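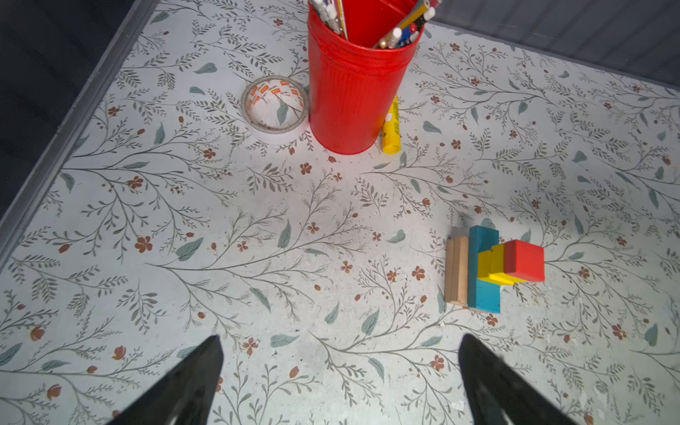
Pens and pencils in a red holder on a flower-print tabletop.

About Irnix

Irnix teaches teenagers and young adults how to handle money before they have much of it. We run classes on budgeting, bank accounts, pay stubs, borrowing and saving in high schools, community colleges and youth programs, and we offer free one-on-one sessions at our office for anyone between 15 and 25.

How we started

Irnix was started by Cletus Begay and Flynn Stubbs. Cletus had spent 13 years as a loan officer at a small lender, and a large part of his week went to young borrowers who had signed for a car or a store card without reading the payment terms. Flynn taught math at a public high school and had been using old utility bills and sample pay stubs in class when the textbook problems ran out.

They met at a parents' evening and planned a short after-school course together. The first class was held in January in Flynn's own classroom, with four students. Three of them finished. The course covered how to open a checking account, what a minimum payment is, and how to read the deductions on a first paycheck. Those three subjects are still the first three lessons we teach.

What we teach

Our main course is called Nepia. It has eight lessons of 50 minutes each and can be taught once a week or packed into two weeks. Teachers can run it themselves with our workbook or ask us to send an instructor. The lessons are:

Getting paid: gross pay, net pay, tax forms and direct deposit
Bank and credit union accounts, fees and overdrafts
Making a budget on an income that changes from month to month
Credit scores and credit reports
Credit cards and how interest is charged
Car loans, including insurance and the total cost of the car
Paying for school: grants, loans and repayment
Renting a first apartment

Vorgate is a shorter program for people who already have debt. It is taught in small groups in the evening, with one instructor and no more than 10 people. Each person brings their own statements and leaves with a written repayment plan. Instructors do not collect copies of statements or keep account numbers.

We do not teach stock picking, day trading or cryptocurrency. Students ask about all of these, and we answer questions in class, but there are no lessons on them and we don't plan to add any.

Who we work with

In the last school year, 281 students completed Nepia and 238 of them took the final budgeting exercise, which is optional. Most of our students are in 11th or 12th grade. The rest are in community college, in job training or already working.

We hear a lot of talk about how young people are careless with money. Our instructors see a mix, the same as they would in any age group. Some of our students have been helping to pay the rent since they were 16 and budget more closely than their teachers do. Others have never seen a bank statement. The classes are set up so that both kinds of student have something to do, and nobody has to share details of their own or their family's finances.

How we are funded

Irnix is a nonprofit organization. Our funding comes from school contracts, grants and individual donations. Schools pay a flat fee per course, and the fee is reduced or dropped for schools that can't cover it. Vorgate and the one-on-one sessions are free.

We do not accept money from card issuers, payday lenders or debt settlement companies, and we do not earn commissions. No lender's logo appears in our workbooks. If a student asks which bank to use, our instructors will explain how to compare fees and rates but will not name one.

Our instructors

Our instructors come from teaching, banking, bookkeeping and social work. Each of them sits in on a full course before leading one and passes a background check before entering a school. Flynn handles their training and writes most of the workbook. Cletus leads Vorgate and still teaches the car loan lesson whenever his schedule allows – it's the one he argued hardest to include.

Our instructors are not financial advisers. They can explain how a loan or an account works and help with a budget, but they can't give legal, tax or investment advice.

The office

Our office is in the Miltodano Building, on the second floor. There is an elevator at the rear entrance. One-on-one sessions last around 40 minutes and are held in the afternoon and early evening by appointment. Students under 18 can come alone or with a parent or guardian. Please bring any bills, letters or statements you want to talk about, opened or not.

Working with us

Schools that want to schedule Nepia should get in touch at least one month before the planned start. We need a room with a board or a projector, a class list and the name of a staff member who will stay in the room. Workbooks are included in the fee and are available in English and Spanish.

To ask about a course, a session or an instructor position, use the form on our contact page.

Page last updated June 28, 2021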